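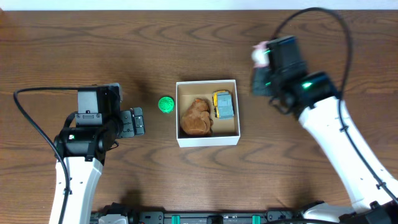

Boris Trajkovski kept telling us that the quickest way to spoil a demonstration is to think about it too hard, and after a season of driving the arms ourselves I've come around to his view.

Figure 3. Tabletop setup for the tidying task, with a green ball, an open white box and two arms.

4.2 Collecting the demonstrations

We recorded everything by remote control, one operator for both arms, and ended up with 2,040 episodes from 6 operators (I was one of them, and not the best). The task sounds like nothing much – get the ball into the box with whatever toys are already in there – but people go about it in wildly different ways. Sigrún likes to come in low and slow. Halldóra swoops, then corrects at the last moment, and I'm still amazed how often that works!

We first tried guiding the arms by hand, pushing them through the motion with the motors slack. It felt lovely and gave us smooth paths, but our own hands and sleeves kept getting into the camera view, so we gave up on it after 116 episodes and left those out of training.

Operators got five practice runs before we kept anything. We didn't tell them which arm to use, which I'd do differently now: the policy trained on the full set (we call it Skimia) sometimes starts with both arms and then dithers over the ball. Filtering by first-moving arm helped a good deal, and Section 5 goes into how we did that.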